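A Note on Niacinamide and Dry Skin

6 September 2020

Readers have written to ask whether niacinamide suits dry skin. The short answer is yes, provided the strength is kept modest.

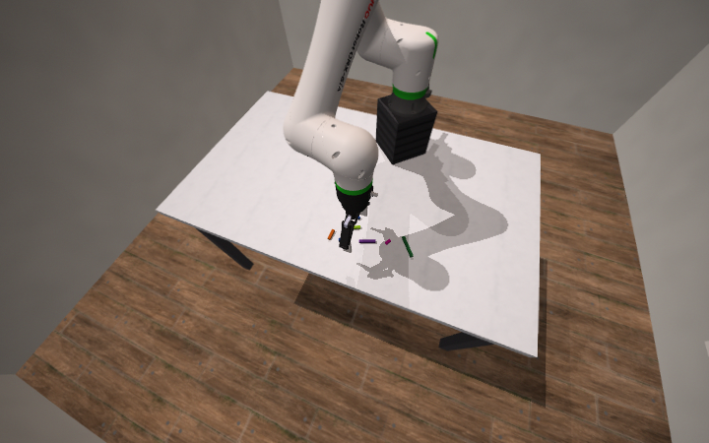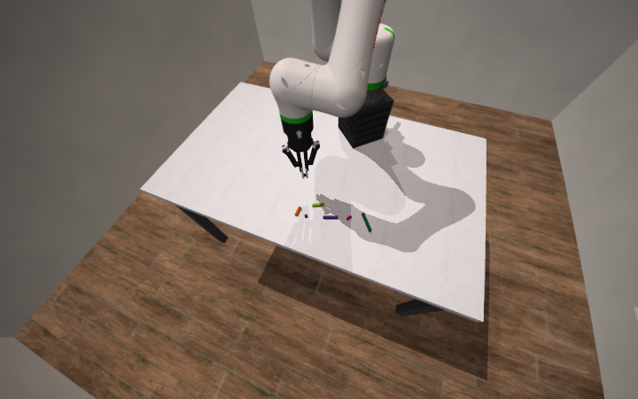
White arm over the white table, two views.

For this post I used the Vorance serum, two drops each evening on clean skin, and followed it with a plain cream. My cheeks felt less tight by the end of the bottle – the forehead showed no change.

Mathis Arnaud, who edits this blog, preferred the Courtois lotion and found the serum sticky under sunscreen. Persons with reactive skin are advised to test any new product on the inner arm first and to stop if redness appears.

The next post will cover hand creams for the colder months.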